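OK, Trịnh Cup semis are set, the bracket is ugly, and I have thoughts. Box lacrosse thread, mute me now if you need to 🧵

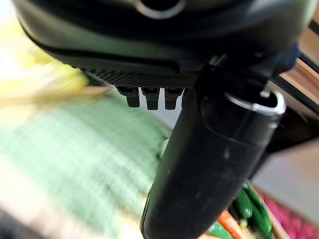

Three small black teeth under a ribbed edge.

2/ First, the matchups. Homley gets Levus. Zotudberg gets the winner of the play-in, and I'm going to say very little about the play-in because whoever comes out of it has to get on a bus the next morning and drive 240 miles to the loudest building in the league. Good luck to them, really.

3/ So everybody is already talking about a Homley v Zotudberg final. The radio guys are, my group chat is, the man who sharpens my kid's skates is. I get it! They were the best two teams from the opening weekend on. I just think people are skipping right over Levus and I would like to complain about that for a while.

4/ Levus started the season terribly. I was at the home opener and they could not get the ball over the center line. Passes into the boards, passes into the bench, one pass straight to the ref. I left in the third quarter, which I never do, and sat in the parking lot eating cold fries.

5/ Then they changed goalies and the whole thing turned around. The new kid doesn't look like much (he stands way too deep, he drops to his knees early, my old coach would have had a fit) but he finished with 201 saves and he didn't even start the first month. The rebounds go to the corners. Nothing sits in front of him.

6/ And once you trust your goalie you can run. That's been the other half of it. Early on they were changing the whole five every time they lost the ball, really cautious, everybody jogging to the bench. Now the defenders stay out and go, and they've turned into the best transition team in the league. Fight me on this, Homley people.

7/ OK, Homley. Deep breath. 336 goals. That's the team record and it wasn't a close thing, they passed the old one with games to spare. When that lefty side gets the ball moving it's like watching somebody shuffle cards. I've seen them twice this year and both times I forgot to drink my coffee.

8/ BUT. Have you watched them in a tight one? They don't play many, so it's easy to miss. Both losses to Zotudberg were one-goal games, and in both of them the offense got stuck in the last few minutes. Same play over and over, ball up top, ball to the lefty, shot from too far out. You'd think they'd have a second idea by now.

9/ Also their faceoffs are a mess. They've been rotating whoever feels like it. Against most teams that's fine, you give up a possession and score on the next one. Against a team that wants to run on you, giving away the ball at center is asking for trouble.

10/ Somebody already replied asking about the power play, so yes: Homley's is way better. If Levus takes dumb penalties this is over by halftime and you can all come back here and laugh at me. The cross-checks behind the play have to stop. Number one thing on the list.

11/ My pick for that one is Levus, by a goal, in overtime. I've changed my mind on it twice since breakfast and I'm posting it now so I can't change it again.

12/ Other side. Zotudberg is the most boring great team I've ever watched and I say that with love. They use the entire shot clock. Every time! You sit there thinking they've forgotten about it and then with a second left somebody rolls off a pick and it's in the net and nobody in the building is surprised except the goalie.

13/ They also don't get hurt. I don't know what they're doing over there but it's been the same lineup pretty much since the snow melted, and by May that matters more than any fancy stick trick. Everyone else is taped together and they're jogging out like it's preseason.

14/ The one worry is that they've had a long layoff. They clinched early, rested people, then had the bye. I've seen teams come out of that totally flat and be down four before the popcorn's ready. They have the kind of defense that can sit through a bad quarter, though, so I'm not going to get cute. Zotudberg to the final.

15/ Which leaves me with Levus v Zotudberg, fast against slow, and a cup final nobody in my group chat asked for. I think it would be great. The season series was split and the game Levus won was the best thing I saw all year, end to end, both benches standing for the whole fourth.

16/ Quick rant about the new format while I'm here. Single-game semis are fun on TV and unfair on everybody else. Last year you'd get a best of three, you'd see some adjustments, the building would get properly angry by game two. Now one weird bounce off a stanchion and your season's done. I don't love it.

17/ And the tickets! Up to 50 bucks for a semi, in a rink where the heat works on one side only. I paid it, obviously. I'm on the cold side, section by the visitors' bench, I'll be the one in two hats.

18/ A few people asked where to sit if it's your first game. Go high and in the corner. Down by the glass is exciting for a few minutes but you lose the ball constantly and you'll spend the night asking your neighbor who scored. Up high you can see the picks develop, and the food line is shorter.

19/ Doors are at 5 and they will run out of the good pretzels by warmups. Park behind the feed store, not in the rink lot, unless you enjoy sitting in your car until bedtime.

20/ Reply with your picks. If you've got Homley going all the way I want to hear who's taking their faceoffs, and "they'll figure it out" isn't an answer.

21/ Correction to 8/: one of those Zotudberg games was a two-goal loss, the last one went in the empty net. My brother-in-law texted me in all caps. Point still stands. Off to find my other hat.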